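Speaker notes: Small Things, Small Boxes
Whitcombe Library, downstairs room, Oct 20, 2025

Wait for the latecomers. Ask if they can hear me in the back (they never can, find the mic first this time).

Open with the drawer question: who has a drawer at home with small black electronic things in it? Hands up. Now who could tell me what every one of them is? Let that sit a second, then go to the pictures.

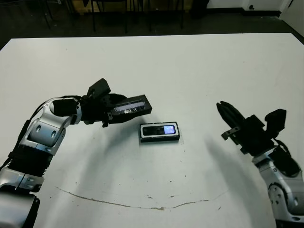
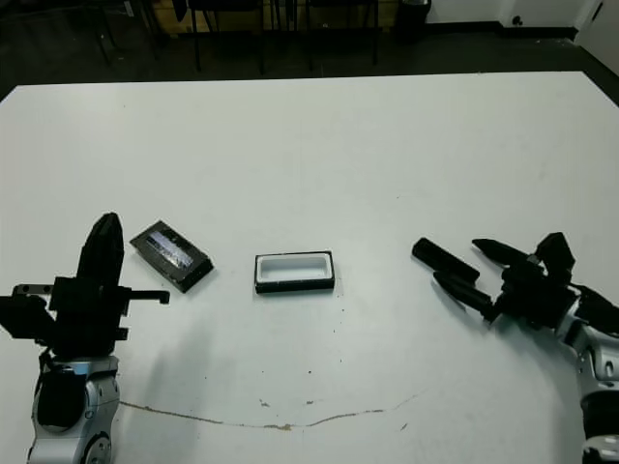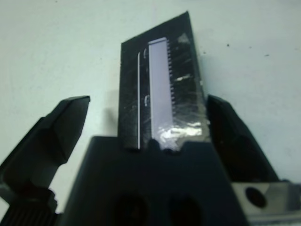

The box is just trash with a logo on it, went one reply to my sign-up email, so why would I give up an evening to hear about keeping boxes? I love this reply and I want to read it out loud, the room will be half on that side anyway. Ask for a show of hands: box keepers, box tossers. Don't argue yet.

My side of it. A little gadget is easy to spot when its screen is glowing, like in the first picture. With the screen dark it's a small black rectangle, and a drawer full of small black rectangles is a drawer you close again. Same goes for trays and cases, a black one with a shiny top and you have to pick it up and turn it over before you know anything. I must have opened my old music player's case ten times looking for my backup drive!

So, part one, light and background. Do the sorting on a pale table. A bedsheet over the dining table works too, mine is an old white one with a paint spot. Everything out at once, no piles yet. Dark stuff on a dark desk just disappears on you, and then you're sorting by feel. (Tell the story about the charger I bought twice. Keep it short, last time it ran to five minutes.)

Part two, open trays. I'm very much an open tray person. A lid is a promise to look later, and I don't look later. If the tray has a white inside, even better, small dark things show up against it right away and so do loose screws. Cut the bottom off a cereal box and line it with printer paper if you don't want to spend money. The Jolow trays from the hardware store are nice and they stack, but I did get mine free from the Kullell swap shelf, so go look there first.

Ask: what's the smallest thing you've lost inside your own house? Take 3 answers, no more, or we'll be here till breakfast.

Part three, tape. Okay, I have feelings about clear tape. It goes on in a second and it does the job for a week, and then the ends lift and pick up lint, and if you wrapped it around and around it bunches up at one end where your fingers were. It also shines. Try reading a tiny printed mark through crinkled tape under a ceiling light, you end up tilting the thing back and forth like you're panning for gold. So if you tape something, leave the part you need to read uncovered. One flat layer. Fold the last bit over on itself so there's a tab to pull.

And please don't tape over a battery door. I've done it. The old glue is still on there.

Pass around the bag of taped stuff here. Get it back before the break.

Part four, labels. I use the Harkon labels, they come 500 to a roll and I bought two rolls, so I am now the owner of 1000 labels and I will be giving them away at the door. Take a strip, take two. Write what the thing is and what it plugs into, with a pen that doesn't smear. "Camera charger" is good. "Charger" is what got us into this mess. Put the label on the back or the bottom, never on the screen, and put the same words on the box if you're keeping the box.

Back to the box question. My rule at home: the box stays if it holds the thing and its cord together and I'd really reach for it there. Otherwise it goes flat into recycling. I kept 31 empty phone boxes through two moves, so I'm talking to myself here as much as to anybody. They were such nice boxes! I kept one in the end, for buttons.

If the box tossers push back, fine, let them. Somebody in April made a good case for sandwich bags, you can see through them and they squash down. I've come around on that for cords. For anything with a screen I'd still want a bit of soft cloth in with it.

Before the break: kettle on, cookies are in the tin under the window. After the break everybody gets a tray, a pen and their own bag of mystery items from home. Ask people to start with the one thing they already recognize, it gets the hands moving.

Things that still have no name at the end go in the swap shelf bin, with a label saying "no idea, fits in a palm" or whatever's true. Check the cords are tied.

Lights off downstairs, key back through the slot.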